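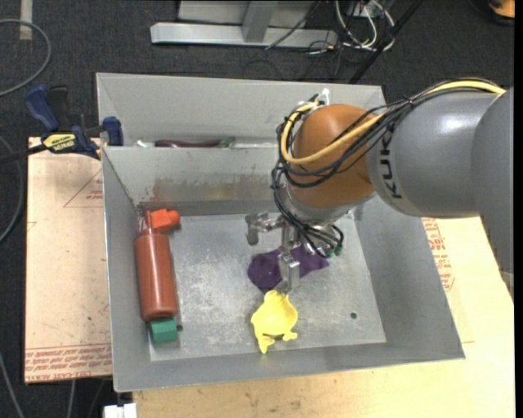 Figure 2. Metal bin and arm, seen from above.

4.2 What people told us about waiting

I should admit that I went into the Drustdale interviews expecting to hear about prices. I'd read all the usual work on repair shops and why folks stop going to them, and most of it comes down to money. So Tamara Yurchenko and I wrote a question sheet that was heavy on cost, and by the second afternoon we'd pretty much thrown it out (sorry, Tamara, I know you'd laminated yours).

What people wanted to talk about was the wait. We had 265 completed interviews by the end of May, and the same complaint kept coming up in different clothes: I dropped off my toaster, and then I didn't hear a thing. One man had left a radio at a shop on Pimentel Street and got it back so late he'd already bought another. He wasn't mad about the bill at all – he thought it was fair – but he told us he'd never go back.

We then went through the paper tickets the shops let us borrow, all 2947 of them. Suleiman Nwachukwu did most of the typing, and he deserves a lot more than a mention here! The tickets have a drop-off date and a pickup date, and a few shops also wrote down each phone call. Those phone notes turned out to be the best thing we had. Customers who got a call in the first 8 days came back with another item far more often, even when the call was only to say the part hadn't shown up yet.

I don't want to push this too hard. The shops that make calls may just be better run, and we only had 2 of them with really complete notes. Rogério Bittencourt has argued with me over this one for months, and I think he's partly right. We come back to his objection in Section 5, where we compare shops with and without a front desk.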